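Category: Furnishings and Linens > Window Coverings | Product Reviews

Darkitz Cut-to-Fit Blackout Panel Kit

Reviewed for the Geddes Lodging Association by Agnes Yule, Furnishings Desk

The association has received repeated requests from member properties for guidance on temporary blackout coverings. Most of these requests come from small inns and residence halls where the existing curtains are sound and still within their service life but do not keep out early morning light. Replacing a full set of lined curtains is costly. A panel that attaches directly to the window is a reasonable alternative, provided that it can be removed, washed and put back by ordinary housekeeping staff.

The Darkitz kit is one of several products in this class. It consists of a single length of dark woven fabric with a coated back, a roll of adhesive hook tape, a paper template and a small cutting guide. The buyer cuts the fabric to the size of the glass, fixes the tape to the window surround and presses the panel into place. The fabric does not fray when cut and no hemming is required. The kit is sold in one size, which is sufficient for a standard double-hung window with a modest amount left over. 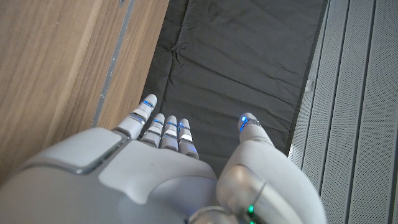
UVHAM, November

Fitting was carried out at two member properties. The first was a residence hall with 278 beds, where the operations manager, Bogdan Buzatu, made one corridor available. The second was a small inn managed by Bethel Tamiru, whose windows are older and in several cases not square. The same written instructions were given to the staff at both properties, and no further help was offered unless it was requested.

Measuring and cutting

The paper template is the best part of the kit. It is taped to the glass, creased into the corners with a thumb and then laid over the fabric as a pattern. Staff at the residence hall had no difficulty with it. At the inn, where one bedroom window is visibly wider at the sill than at the top, the template followed the true shape of the opening and the finished panel fitted well on the first attempt.

The cutting guide is less satisfactory. It is a short plastic channel meant to hold the blade straight, and it slides on the coated side of the fabric. Several staff members set it aside and used a steel ruler with sharp shears, which gave a cleaner line. Properties that intend to cut more than a handful of panels should do the same, and should cut with the coated side facing down. A large flat table is needed. Cutting on a bed or on carpet produced wavy edges that later let in light.

The printed instructions advise adding a narrow margin on all four sides. This advice should be followed. One panel was cut exactly to the glass and had to be put aside for use on a smaller window.

Attachment

The hook tape holds firmly on painted wood and on vinyl. It did not hold well on bare aluminum until the metal had been wiped with alcohol and left to dry, a step the instructions mention only on the back page. The tape is supplied in a single roll, and it is just enough for one window. An error in placing it will leave the installer short. The association would like to see a longer roll in the box, or at least spare tape sold separately at a fair price.

Removal of the tape is a more serious matter. On sound gloss paint it came away cleanly with a hair dryer and some patience. On older paint at the inn it lifted small flakes along the lower rail. Properties with historic woodwork should test the tape in an out-of-the-way spot and leave it in place for several days before going further.

Performance in use

With the panel correctly fitted, the rooms were dark enough in the morning that guests turned on a lamp to dress. Ms. Tamiru reports that requests for east-facing rooms are no longer declined, and that two returning guests asked where the panels could be bought. At the residence hall the response was mixed. Some residents on night shifts were very pleased. Others disliked having to peel the panel back each day to let in light, and a few left it up permanently, which Mr. Buzatu regards as a concern in rooms where condensation forms.

That concern is justified. Moisture can collect behind any close-fitting panel in cold weather. The association recommends that panels be taken down daily in winter, or that one lower corner be left open to allow some movement of air. The manufacturer's leaflet says nothing on this point.

Care and durability

The fabric may be machine washed on a cool cycle and hung to dry. Our laundry adviser, Jeanie Baxter, put one panel through 30 wash cycles. The woven face kept its color. The coated back showed fine creasing along the fold lines by the end, and when the panel was held against a bright lamp, pinpoints of light were visible along two of those creases. Rolling the panels for storage, as opposed to folding them, is strongly advised.

Lint is a minor nuisance. The dark face shows every thread and hair - more so than the lighter fabrics in this class - and a lint roller will be needed at each room turn.

Comparison

The Jostero roller panel, reviewed previously by this desk, is heavier and takes longer to install, but it can be raised and lowered with one hand and does not rely on adhesive. It remains the better choice for rooms in which the covering will be used every day. The Darkitz kit is better suited to occasional use and to windows of irregular shape, where a roller cannot be made to fit.

Recommendation

Recommended, with reservations. The kit is suitable for guest rooms with painted or vinyl window surrounds in good condition. It is not recommended for historic woodwork, or for rooms with a known condensation problem.

Members with questions about bulk purchase should write to Fergus Guthrie at the association office. Samples of the fabric and tape may be borrowed on request, and the paper template may be copied freely for use within member properties.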